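Diario de enero, lunes por la noche

Me he vuelto a apuntar a algo. Esta vez es el ayuno de azúcar que promueve Fivelura, una aplicación que me recomendó Colette Marchal con la misma cara con la que hace dos inviernos me recomendó el vinagre en ayunas. Le dije que sí por cansancio. Pagué 149 por el año entero, porque el mes suelto salía carísimo y porque a las once de la noche uno firma lo que le pongan delante.

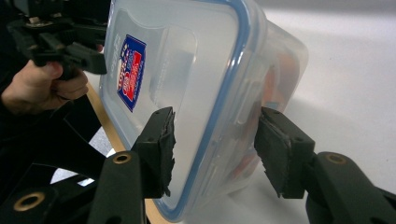 Tiempo de lectura: 3 minutos

La promesa es que en unas semanas dejas de tener hambre a media tarde. Puede ser. Llevo ocho días y a media tarde tengo exactamente la misma hambre que antes, con la diferencia de que ahora recibo un aviso en el teléfono que me pregunta cómo me siento. Hay cinco caritas para elegir. Siempre marco la del medio, y la aplicación siempre me felicita.

Lo que me irrita es el tono. Todo es un viaje, todo es escuchar al cuerpo. Mi cuerpo lleva cuarenta y tantos años hablando y casi siempre pide pan. Leí entero el texto donde explican el método, que son más de 2000 palabras, y no encontré un solo estudio citado con nombre y apellidos. Encontré «los expertos», encontré «la ciencia reciente» y encontré a un señor que perdió el sueño, lo recuperó y ahora vende un curso. Se lo mandé a Fouad Hourani, que es farmacéutico y tiene paciencia. Me contestó con una palabra: «Bueno». Conociéndolo, es una crítica feroz.

Dicho esto, estoy comiendo mejor, y no sé a quién atribuírselo. Los domingos cocino para media semana, cosa que no hacía desde que vivía en Ruvcombe: lentejas, arroz, un pisto que me queda aguado y que defiendo en público. Lo pienso y creo que el mérito es del domingo. Si uno tiene lentejas hechas, cena lentejas. Para llegar a esa conclusión no hacía falta pagar nada ni elegir caritas.

Esi Asamoah opina que da igual. Dice que la gente paga para obligarse, que a ella le pasó con el gimnasio y que la cuota le servía de vergüenza mensual. Le pregunté si seguía yendo. Cambió de tema.
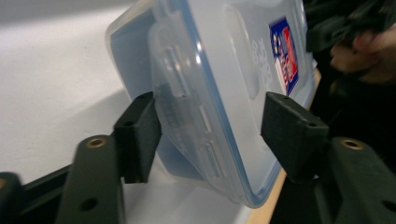

También está el asunto de la fruta. Según el plan, un plátano maduro cuenta como desliz y uno verde no, y hay que comerlo antes de mediodía. Hoy me he comido uno lleno de manchas a las seis, de pie en la cocina, con cierta sensación de delito, y me he enfadado conmigo por tenerla. Es un plátano. Mi abuela se comía dos al día y se murió viejísima, de mal humor y sin haber apuntado nada en ninguna parte. Ya sé que una abuela tampoco es un estudio.

He mirado cómo se cancela. Hay que escribir un correo, esperar respuesta y contestar a un cuestionario sobre mis motivos. En la portada presumen de un «acompañamiento 360», que supongo que quiere decir que te rodean para que no salgas. Hernán Escobar lo intentó el año pasado con otra parecida, Karby, y todavía le llegan recetas de hummus. Me las reenvía. Algunas no están mal, la verdad, sobre todo la de remolacha, aunque lleva comino y yo con el comino no puedo.

Me queda la duda de si soy injusto. A Colette le va bien, o dice que le va bien, y tiene buena cara. Pero en enero también empezó a acostarse a las diez, dejó el vino y se pasó al turno de mañana, y cuando se lo señalo responde que todo forma parte de lo mismo. Así cualquiera. Si mejoras es el método y si no mejoras es que no lo has seguido bien. Con esas reglas yo también monto una empresa.

El jueves cenamos en el Lò y ya he avisado de que pediré postre. Colette ha puesto en el grupo un emoji de una persona meditando. No sé qué significa y no voy a preguntarlo.

Dolor de cabeza por la tarde, flojo. El plan dice que es la desintoxicación. Yo digo que dormí cinco horas por culpa del perro de arriba, que ladró desde las dos hasta que alguien le abrió una puerta. Lo he apuntado en la aplicación, en el hueco de observaciones, donde caben muy pocas letras: «perro». Me ha felicitado.

Mañana tengo que comprar garrafas de agua, llamar al dentista y descongelar el caldo -- el de pollo, que el otro no sé ya ni de qué es.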